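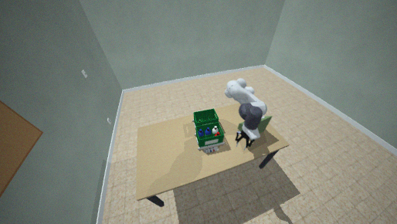 *Bottle task in Drenlow, with the gripper to the right of the front crate.*

**Ticket 619 – Gripper goes to the wrong place after a scene reset**
**Opened by:** Ultan Quinlan, team Bivoler
**Handled by:** Malou Bach
**Project:** Rerby (student project, simulation part)
**Status:** solved, one question open

**Problem**

Our program must pick one bottle out of the front crate. On the first run after starting Drenlow, the arm goes above the crate and comes down at the correct place. When I reset the scene and run the same program again, the arm comes down over the table, to the right of the crate, and the fingers close on air. There is no error message. The log says "target reached", so the program believes that it did everything well.

I expected that a reset would bring the same result each time. Our team must show the pick in May, and we would like to do several runs without restarting the simulator between them.

**What I tried before opening the ticket**

- Same seed (128) for all runs. The fault comes back.
- Slower arm speed. The fault comes back, only later.
- New copy of the scene file from the course folder. No change.
- Restart of Drenlow before every run. This helps, but a restart on the Geraghty computer is very slow.

**Malou, 10:20**

Thank you for the clear report. Please print the crate position and the target position just before the arm moves, once on a good run and once on a bad run. Please do not change the gripper settings yet. If we change two things together we will not know which one mattered.

**Ultan, 11:45**

I did this. On the good run the two positions agree. On the bad run the target is shifted by 128 mm along the table, always to the same side. The height is correct in both cases.

I also watched the approach in single steps, from the moment when the arm begins to bend down.

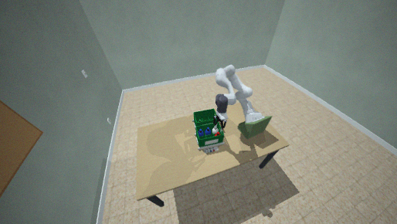
The wrist angle has the right value in the log also on the bad runs, so I think we can leave the joint limits out of it. My teammate suspected them at first, and we lost a morning on this.

**Malou, 13:10**

I agree, the joints are fine. Look in your reset function. You load the crate position one time, at the start, and keep it in a variable. After a reset the scene gives the crate a new position, but your planner still reads the old one. Move the reading of the position to after the reset, and wait 14 simulation steps before you use it, so that the objects can settle.

**Ultan, 15:30**

I moved the line and added the wait. The next 14 runs all came down over the crate, without any restart. With no wait at all, the first bottle was missed two times – so the wait is needed too. I left a long test going on Geraghty and it passed more than 400 resets with the target in the correct place.

**Still open**

The log writes "target reached" also when the gripper closes on nothing. Can we read the finger width in Drenlow and stop the program if it is zero? I did not find it in the course notes.

**Malou, 16:05**

Yes, it is in the gripper state, under the joint values. I will add a short page to the Rerby notes and put the link here. Please keep the ticket open until then.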